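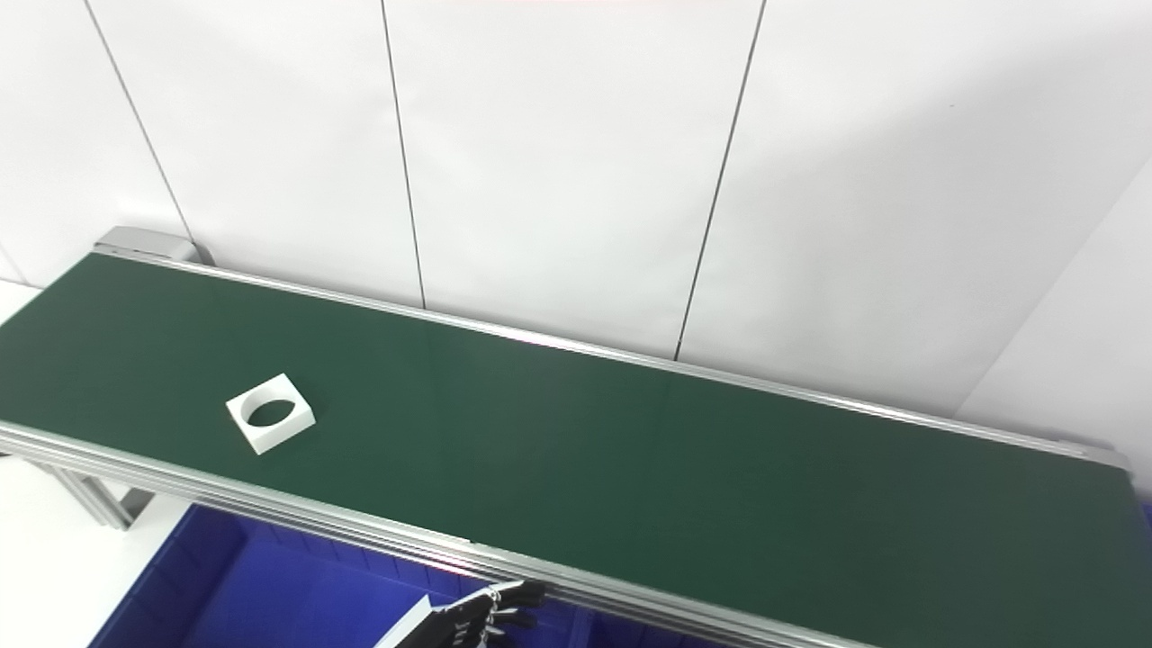
Setting up the Ellow Daza 11, part 2: first boot, hinge modes and the pen

OK, so your Daza is charged and the battery light has gone from amber to white. If it hasn't, go back to part 1 and leave it plugged in a while longer. I tried skipping that on my first unit and it shut itself down in the middle of an update, which cost me a whole evening.

First boot

1. Open the lid to a normal laptop angle and hold the power button until the Ellow logo shows up. A quick tap won't do it the first time (it ships in a deep sleep mode).

2. Pick your language and keyboard layout. The layout screen scrolls, by the way, and US English is farther down than you'd think.

3. Connect to Wi-Fi. If your router has separate names for its two bands, pick the 5 GHz one.

4. Let the firmware update run. You want version 714 or later. The screen goes black twice and the fan gets loud, and both are fine.

CAUTION: Don't fold the screen back while the firmware is updating. The keyboard turns off when you pass the flat position, and on older firmware it may not come back until you do a full reset.

5. Sign in, or choose "Set up later" in the bottom corner. I always go with later and make a local account first.

Hinge modes

The Daza has the same four positions as most convertibles: laptop, tent, stand and tablet. Switching should happen by itself, but the sensor needs a little training.

6. Go to Settings > Ellow Tools > Hinge and tap Calibrate.

7. Set the computer on a flat table and follow the prompts. You'll hold each position for eight seconds or so it says on screen (the bar fills up, just wait for it).

8. Fold it all the way around to tablet mode and press a few keys on the back. If letters show up on screen, run Calibrate again.

Note: Auto-rotate stays off in laptop mode. There's a switch for that on the same page if you want it, but I turned mine back off within a day because the picture kept flipping whenever I picked the thing up from the couch.

The pen

The Binetti pen comes in the box with the 8 GB model and is sold separately for the others. It's a nice pen! A bit skinny for my hand, but the tip has some grip to it and doesn't squeak.

9. Pull the plastic tab out of the pen's cap, then hold the top button until the light blinks blue.

10. On the Daza, open Bluetooth and choose "Binetti" from the list. Ignore the second entry with the long string of numbers after it.

11. Open the notes app and draw a slow diagonal line from corner to corner. If it looks wavy, go to Pen > Tip pressure and move the slider down to 9.

Note: Drawing works without pairing. Pairing only gets you the button shortcuts, so if you never use those, save the pen battery and skip steps 9 and 10.

CAUTION: Take the pen out of its side loop before you fold to tablet mode. The loop sits close to the hinge and the cap can scratch the lid. Mine has the mark to prove it.

Once the line looks straight, you're ready for part 3, where I go through the Dutcombe dock and getting a second monitor to wake up properly.

23 shares | 6 comments

Related
Ellow Daza 11 setup, part 1: unboxing and charging
Ellow Daza 11 setup, part 3: the Dutcombe dock
Fixing a touchscreen that ignores the edges
Binetti pen tips: hard or soft?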